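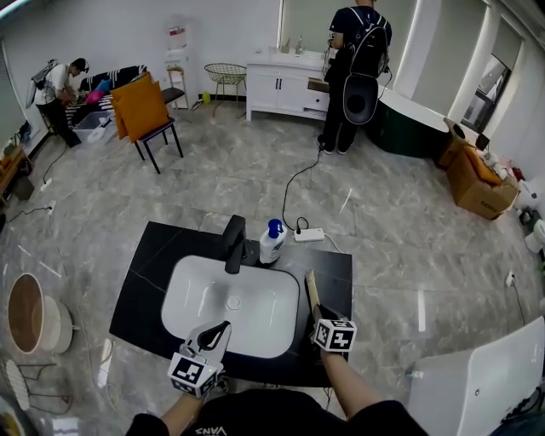

A black counter with an inset white basin and matte black faucet. The tub behind it is dark green with a white rim.

The Sink Moves Out From the Wall

For most of the last century the bathroom sink stayed where the pipes were. It hung on the wall or sat in a cabinet against it, under a mirror, and a person using it faced that mirror whether they wanted to or not. A growing number of showrooms are now displaying basins set into counters that stand out in the room, the way kitchen islands do.

The display floor at Corken is a good place to see how this works. It is laid out as one large open space, with gray marble-patterned tile on the floor. A black counter with a rectangular white basin stands well out from the walls, and a more traditional white vanity with a small chrome faucet is set up behind it, under a large mirror. You can walk from one to the other in a few steps and compare them.

The difference you notice first is the faucet. On the vanity it is small and sits low. On the black counter it is matte black with a curved spout, and it rises behind the basin where it can be seen from every side of the room. A faucet in that position has no wall behind it to hide the back, so the finish has to be good all the way around. Cheaper models often have a plain screw cap or a seam at the rear. Ask to see the back before you buy.

Black finishes need some thought. Matte black does not show fingerprints as badly as polished chrome, but hard water leaves a pale film that is easy to see. A soft cloth and water will take it off if you do it every day or two. Leave it for a month and you will be tempted to scrub, and scrubbing is what ruins the coating. The same goes for a black countertop. Soap drips dry to a chalky ring, so a pump bottle is better kept on a small tray.

Mixing finishes is fine. The drain in the Corken basin is round and chrome, and it does not look wrong under the black spout. A chrome drain is also the easiest kind to replace, and most hardware stores carry it.

Then there is the plumbing. A sink on a wall uses the pipes in that wall. A sink in the middle of the floor needs supply and waste lines brought to it from below, and in a house on a slab that means cutting concrete. Pangaribuan, a remodeling firm that does a lot of older ranch houses, charges $3,974 for a standard relocation of this kind, before the counter, the basin or any new tile. Over a basement or a crawl space the job is simpler. The firm's advice is to set aside another $2,000 if the house was built before the drains were plastic.

Space is the other limit. Fliltine, which makes the counters in three widths, asks for 41 inches of clear floor on the side where people stand. You can get by with less, but two people will not be able to pass each other, and a cabinet door on that side will hit someone's shins.

Owners who do have the room tend to furnish it. A chair near the tub is useful for towels and for anyone who needs to sit down to dry their feet. Chairs with wire frames hold up well to damp air if the coating is sound. Cushions should have covers that come off and go in the wash. A sofa is a stretch for most bathrooms, but a short bench does the same work.

Storage is what people forget. An island counter has no medicine cabinet above it, and everything that used to be behind the mirror has to go somewhere. An open shelving unit against the far wall will take towels and spare toilet paper. Vomov sells a narrow drawer insert for $195 that fits under a basin and leaves room for the trap, and it holds toothbrushes, razors and a hair dryer.

The mirror can stay on the wall. A few steps away is close enough for brushing teeth, and for shaving or makeup a small standing mirror on the counter does the job.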